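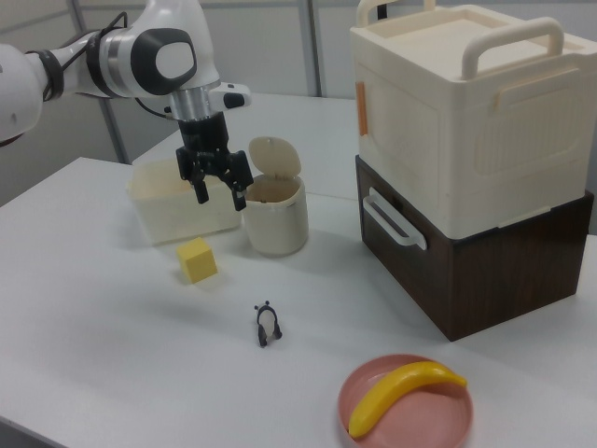
3. Data collection

3.1 Workstation

All demonstrations were gathered on two workstations of the same build, referred to below as Dudilach and Wammont after the rooms in which they stand. Each has a single six-axis arm fitted with a parallel-jaw gripper, a camera on the gripper mount and a second, fixed camera that covers the table. The arm is driven by an operator through a hand-held leader device, and the follower reproduces the joint angles of the leader with a short delay. Joint positions, gripper opening and both camera streams are written to disk at 20 Hz. Streams are aligned afterwards by timestamp, and any episode with a gap longer than three steps is dropped before it reaches the training set.

The table surface is white and matte on both stations. We tried a patterned cloth in an early round and gave it up, as it moved under contact and introduced differences between episodes that had nothing to do with the task. Room lighting was left as found. Blinds were kept open in the Wammont room, so the recordings made there show more change in shadow direction over the day than those from Dudilach. We treat this as useful variation and do not correct for it.

3.2 Objects and layouts

Objects were drawn from a pool of household goods and toys bought in ordinary shops. The pool was split into movable items, which the gripper can close on, and receptacles, which are large enough to take at least one movable item. A third group, which we call furniture, is made up of bulky items that are never the target of an instruction but which limit where the arm can go. Figure 3 shows a layout with a yellow foam cube, a small panda figurine and a toy banana among the movable items, an open plastic box, a pedal-style bin and a pink plate as receptacles, and a stacked storage unit on the right as furniture.

Figure 3. One layout from the pick-and-place set. The gripper is above the open box with its fingers slightly apart. The lid of the bin is up. The banana lies on the plate.

Layouts were produced by a script that draws items from the pool and assigns each to a coarse region of the table. The operator then places the items by hand, choosing the exact position and heading within the region. Leaving this last step to the operator gave a wider spread of headings than a printed grid did in our trials, at the cost of a bias towards positions that are easy to reach. To offset the bias, the script marks one movable item in each layout as "awkward", and the operator is asked to set it near a receptacle wall, near the furniture or turned so that the obvious grasp is not available.

Receptacles differ in ways that matter to the controller. A shallow plate allows release from a low height with the wrist at almost any angle. An open box with upright sides calls for a near-vertical approach. A bin with a raised lid is harder again, for the lid stands behind the opening and takes away part of the free space above it. We record the state of every lid at the start of an episode, as a closed bin changes the task from one step to two. Lids are not opened by the arm in the present set.

A movable item may already be resting in a receptacle when the episode begins. Such layouts were included on purpose. In a first version of the data all items started on the bare table, and the trained policy took any item inside a receptacle to be finished with, even when the instruction named it.

3.3 Instructions and episodes

Each layout is used for several episodes. An instruction names one movable item and one receptacle, for example "put the cube in the box" or "move the banana to the bin". Wording was varied by means of a list of templates, and a fifth of the instructions were rewritten freely by the operators. After each episode the items are left where they ended up, and the next instruction is drawn from those that are still possible. The layout is cleared when none remain or when an item has left the table.

An episode starts with the arm at rest above the table and ends when the gripper has opened and moved clear. Operators were told to work at an even pace and to avoid correcting small errors in mid-air. Where a grasp failed, they could try again once within the same episode. These episodes carry a separate label and were kept, as they are the only source of recovery behaviour in the data. A second failure ended the episode, and the recording was set aside.

The final set holds 200 layouts, with 11 operators taking part. Each operator completed a practice block of 20 episodes, none of which is used for training. Sessions were limited to the morning or the afternoon, since grasp quality fell noticeably in the few long sessions of the pilot round.

3.4 Checking and labelling

Recordings were reviewed in Skusto, our in-house viewer, which plays both camera streams beside a plot of gripper opening. The reviewer marks the step at which contact is made, the step of release and whether the result matches the instruction. Results are marked from the fixed camera alone. The camera on the gripper often loses sight of the item after release, and reviewers who relied on it in the pilot round disagreed more often.

Two kinds of error were common enough to need a rule. In the first, the item is released on the rim of a receptacle and stays there. We count this as a failure. In the second, the arm pushes another item while carrying out the instruction. If the pushed item remains upright and on the table, the episode is kept with a contact flag; otherwise it is removed. Contact with furniture is always flagged, whether or not anything moved.

Labels were exported in the Vieira format used in our earlier work, with two added fields for lid state and contact. Existing loaders read the new files without change and ignore the added fields.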